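Merngate Handling Study
Progress report to the Noler fund, February 2018

Where we stand

This is our second report on the two-handed handling work, and we have a lot to share. When we last wrote, in November, we had a plan, two working hand-held grippers and a big question: can a robot arm learn to handle clear plastic by copying people who do the job with the same kind of fingers the robot has? We now have enough data to start answering it, and the early signs are better than we hoped.

We set ourselves a target of 3000 recorded runs for the whole grant. We have passed 1000, all of them checked and labeled. That is a little behind the plan, mostly from time lost in the first weeks while we worked out how to line up the two video streams. The Vasylenko method, which matches the streams by the motion of the fingers, fixed that for good, and we have not had to throw out a run for bad timing since we switched to it.

The lid task

Most of this period went into lids and trays. We picked clear lids on purpose. They are hard to see, they throw back every light in the room, and the tray behind them shows through and bends at the rim. Depth sensors do badly on them, so we use plain color video taken from the gripper itself. A person works with one gripper in each hand, and the lid has to be held by the rim and handled over a tray with compartments.

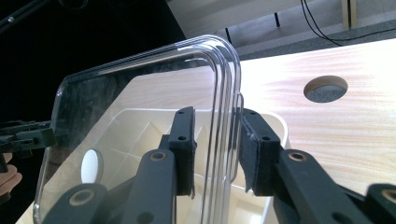
The lid pinched at its rim, with the tray behind it.

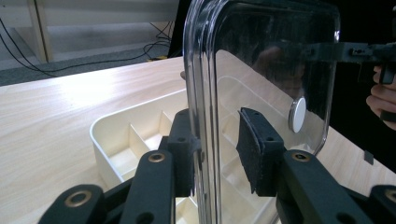

What we learned

Holding the rim from both sides works much better than pressing on the flat face. In our first batch we let people grab the lid any way they liked, and the trained model came out confused: it would reach for the face, slide off and try again. Once we asked for rim grips only, the same model with the same amount of data got the lid placed in 8 of 9 test runs on the Bikthorpe arm. We were thrilled with that! It is a small test and we don't want to lean on it too hard, but the one miss was a near thing and the arm recovered without dropping the lid.

The second hand matters more than we expected. When we hid its video from the model, placing got slower and the lid was often tilted as it came down. We think the second view helps the model judge where the far edge is, and we have a test planned to check that.

Glare is still a problem. Runs recorded under the bright overhead lights train a weaker model than runs with softer light. We could simply dim the room, but a real workbench won't be so kind, so we would like to keep the bright runs in and mix in more of both.

Problems and fixes

The padding on the finger faces wears with use. We now look at the pads at the start of each session and swap them when the grip starts to slip. This costs little, and we can cover it from the parts budget.

Next period

Finish the remaining lid runs, with the lighting changed between sessions.
Run the second-hand test, with and without its video.
Start on soft pouches, using the same grippers and the same recording setup.
Repeat the Bikthorpe test with a longer set of trials, so that we can report a success rate with proper error bars.

We are not asking for any change to the budget. We would like to move the pouch work forward by a month, ahead of the write-up, and would be glad to have your agreement on that before we book time on the arm.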